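Old T-Shirts and Towels: Getting a Second Life Out of the Rag Bag

Feb 6, 2021 | by the Stusis house blog | 4 min read

Quick one today, lots to get through. Cleaning cloths. Most of us buy them and there's a drawer full of worn out cotton upstairs doing nothing.

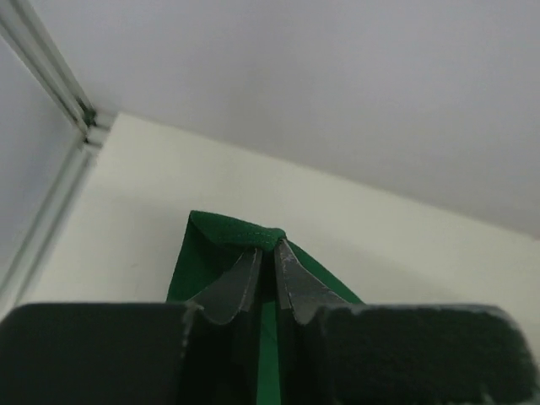
So. What to keep and what to skip.

Keep: cotton tees, flannel sheets, old terry towels, cloth diapers if you still have any. Skip: anything slippery. Polyester blouses, nylon, swimsuits. They push water around the counter and that's it. Fleece leaves fuzz on glass, don't bother.

Wash first. Hot, with your regular detergent, NO fabric softener. Softener coats the fibers and then they won't soak anything up. Same for dryer sheets. If a towel has had years of softener on it, run it once with a cup of white vinegar in the rinse, then once more plain. Never vinegar and bleach in the same load, ever.

Cutting

Sharp scissors. Kitchen scissors are fine but not after you've used them on chicken, wash them. Cut off collars, seams, hems, anything with a button. Zippers scratch. For T-shirts cut straight across under the armpits, then up one side, and you've got one big flat piece. Fold in half, cut, fold, cut. Sleeves make good little ones for shoe polish.

Jersey curls at the edges and doesn't fray, so no hemming. Woven stuff (sheets, pillowcases) does fray. Pinking shears help. Or a quick zigzag on the machine if you've got it out anyway. Terry sheds like crazy the first wash so do those on their own and check the lint trap halfway.

Save the seams by the way. Long strips of T-shirt are the best tomato ties I've used, soft and a bit stretchy. I'm still untying last August's from the stakes.

Sorting

Dark ones for dirty jobs, light ones for dusting and windows. You can see the dirt on the light ones and know when to flip. New darks can bleed, test on something wet and white before you go near a pale couch or a painted wall. I learned that on the hallway trim.

I keep 4 piles:
- kitchen
- bathroom (these never go back to the kitchen)
- dusting
- garage and gone, one use then trash

A snip off one corner marks the bathroom ones. Cheaper than labels.

Storage: shoebox, basket, empty tissue box. Roll them and they pull out one at a time. Mine live in an old Pello cookie tin under the sink, lid off so they dont get musty.

Oily rags, please read

Linseed oil, danish oil, oil-based stain. Those rags can heat up on thier own and catch fire. Don't ball them up, don't drop them in the trash can in the garage. Lay them flat outside in a single layer, away from anything that burns, til they're dry and stiff. Or put them in a metal can with water and a tight lid and take it to your hazardous waste drop off. Not the washer either, and definitely not the dryer.

Getting smells out

Sour dishcloths: soak in hot water with a scoop of oxygen bleach, thirty minutes or so, then wash. Hang to dry between uses, don't leave them wadded in the sink. Swap the kitchen one every day. If it still smells after all that, demote it to the garage pile.

Is it worth it? I was paying $69 a year for paper towels, added it up from the receipts. We still buy a few rolls for bacon and cat business.

More next week on getting candle wax out of a tablecloth.

Recent posts
Descaling the kettle without the stink
The Chambi shelf: fitting a pantry in a coat closet
Sticky drawers, a bar of soap and five minutes
Trukham apple butter, slow cooker version
What to do with single socks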